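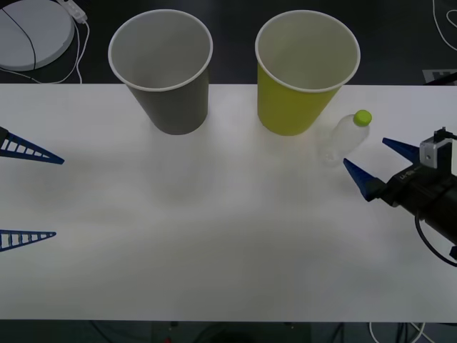
白いテーブルと、紙コップふたつ。

Flevitine:水道水の飲みくらべメモ

はじめに

Flevitineは、わたしがあちこちの蛇口で水を飲んで、そのたびに書きとめてきた味のメモをまとめたデータです。公園の水飲み場、駅のホーム、図書館の廊下、知り合いの家の台所。とにかく蛇口を見つけたら飲んで書く、というのを続けていたら件数が2,000になったので、ひとまず切りのいいところで公開することにしました。

対象の町はGrerkvilleとErnthorpeです。Grerkvilleは川から引いた水、Ernthorpeは井戸水が中心で、同じように透明なのに、飲んでみるとけっこう違うんですよ! Ernthorpeのほうは口の奥にちょっと石っぽい感じが残って、わたしはこれがかなり好きです。お茶をいれるならGrerkvilleかなあ。まあ、そのへんは好みです。

先に書いておくと、これは水質検査の結果ではありません。安全かどうかの判断には使わないでください。飲んだ人間(わたし)の舌と鼻がどう感じたか、それだけが書いてあります。

中身

ファイルは2つです。

notes.csv
メモ本体。一行が一回の試飲です。

taps.csv
蛇口の一覧。全部で47か所あります。一か所で何度も飲んでいるので、notes.csvのほうがずっと長いです。

notes.csvの列は6つあります。

tap_id
蛇口の番号。taps.csvと対応しています。

season
季節。春、夏、秋、冬のどれか。最初は日付で入れていたんですが、つけ忘れた日が多すぎて、思いきって季節だけにそろえました。

run
しばらく流してから飲んだか、ひねってすぐ飲んだか。朝いちばんの蛇口だとこの差がすごく出ます。

vessel
何で飲んだか。紙コップ、ガラス、手、のどれか。

taste
味の自由記述。

smell
においの自由記述。何も感じなければ「なし」と書いてあります。空欄は「書き忘れ」で、「なし」とは意味が違うので、集計するときに混ぜないでくださいね。

町の名前はtaps.csvに入っています。蛇口の細かい住所は入れていません。個人のお宅のものがあるので、「台所」「庭」「駅」といった種類だけにしてあります。

飲みかた

外では手で受けて飲むことが多いです。お行儀は悪いけれど、荷物が増えないので……。ただ、手で飲むと石けんのにおいが混ざることがあって、自分でも「これは水のにおいか? 手か?」とわからなくなった行がいくつもあります。そういう行はsmellの最後に(手?)とつけました。

家でくらべるときは、それぞれの町でくんできた水を同じ日に並べて飲みます。くんだ水は冷蔵庫に入れず、部屋に置いて温度をそろえてからです。冷たい水はどれもおいしく感じてしまって、違いがわからなくなるんですよね。夏はこれがつらくて、ぬるい水を延々と飲むはめになります。

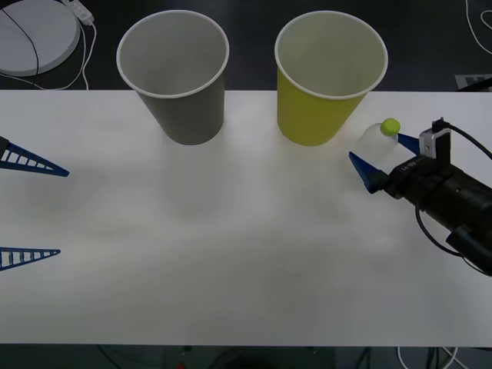

順番も気にしています。先に飲んだほうの印象が残るので、前回Grerkvilleを先にしたら、次はErnthorpeから。間にパンをひとくち食べることもあります。クラッカーも試したのですが、塩がついているものだと次の水がやけに甘くなってしまってだめでした。あれはびっくりします。興味のある人は一度やってみてください。

紙コップについては悩みました。紙のにおいがする、という指摘はそのとおりだと思います。新しい袋を開けた直後はとくに気になるので、先に一度水を入れて捨ててから使っています。ガラスのほうがくせがなくて好きなんですが、洗剤のすすぎ残しがこわくて、結局どちらもいいところと悪いところがある感じです。vesselの列があるので、気になる人はガラスの行だけを抜き出して使ってください。

ことばのそろえかた

自由記述と言いつつ、ある程度はことばをそろえてあります。はじめのころのメモは「ふつう」「うまい」「なんか変」ばっかりで、あとで読み返しても何もわかりませんでした。そこで自分用の小さな語彙表を作って、昔の行もできるだけ直しました。よく出てくることばの意味を書いておきます。

まるい
飲みこむときにひっかかりがない。ほめことばです。

石っぽい
乾いた小石をなめたような感じ。これもわたしの中ではほめことばです。

金け
鉄っぽさ。古い建物の、ひねってすぐの水に多いです。

プール
塩素のにおい。強いときは「プール強」。

ねむい
味もにおいもぼんやりして、特徴が書けない。悪口のつもりはありません。

土
雨のあとに庭で感じるようなにおい。五月に多い気がしますが、さっき書いたとおり日付をちゃんと残していないので、確かめようがないです。くやしい!

直しきれずに残っていることばもあります。「きのうの麦茶のボトル」というのは、たぶん本当にそういう味がしたんだと思いますが、今となっては自分でも思い出せません。消すのももったいないので、そのままにしました。

読みこみかた

文字コードはUTF-8、区切りはカンマです。自由記述の中に読点は出てきますが、半角のカンマは入っていないので、たいていの表計算ソフトでそのまま開けると思います。

整形にはHanという自作の小さなスクリプトを使いました。全角と半角をそろえて、余分な空白を落として、語彙表にないことばに印をつけるだけのものです。同じフォルダに入れておきましたが、コメントがほとんどなくて、読むのはちょっとしんどいかもしれません。ごめんなさい。データを使うだけならHanはいりません。

気をつけてほしいこと

飲んだのがわたし一人なので、かたよりはたっぷりあります。花粉の季節は鼻がきかないし、辛いものを食べた日は舌もあやしい。体調の列を作ればよかったと、今さら思っています。

季節のかたよりもあります。冬は外の蛇口が止められてしまうことが多くて、行がぐっと少なくなります。夏は反対にやたらと多いです(暑いから飲む、それだけです)。季節どうしをくらべるときは、件数の差を先に見てください。

それから、Ernthorpeの駅の蛇口は途中で新しいものに取りかえられました。tap_idは同じままです。別の番号にするべきだったんでしょうけど、どの行から新しい蛇口なのかが記録からわからず、分けられませんでした。この蛇口の行で「金け」が出てきたら、古いほうだったのかな、と思いながら読んでもらえれば。
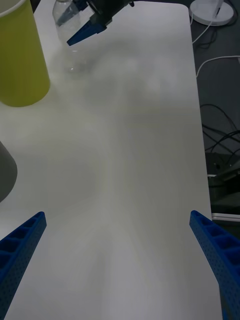
テーブルの天板。角は丸くなっています。

更新の記録

4月13日
最初の公開版。smellの空欄と「なし」を分けました。「プール」と「塩素」が混ざっていたのを「プール」にそろえました。

これからやりたいこと

体調の列をつける。日付をちゃんと書く(これは本当にちゃんとやります)。お湯にしたときの味も記録する。お湯はにおいが立つので、ぬるい水とは別のファイルにするつもりです。

ほかの人が飲んだメモも混ぜてみたいんですが、そうなると語彙表が問題で、わたしの「まるい」がほかの人にも「まるい」なのか、そこから話し合わないといけません。自分の町の水で書いてみたいという方がいたら、まず語彙表を自由に書きかえて、それごと送ってもらえるとうれしいです。知らないことばが増えるのは大歓迎です。

使用条件

好きに使ってください。授業でも、趣味の集計でも、詩の材料でもかまいません。どこかに載せるときはFlevitineという名前を書いておいてもらえると助かります。まちがいを見つけたら、tap_idと行の中身を添えて教えてください。蛇口が家から近ければ、もう一度飲みに行ってきます。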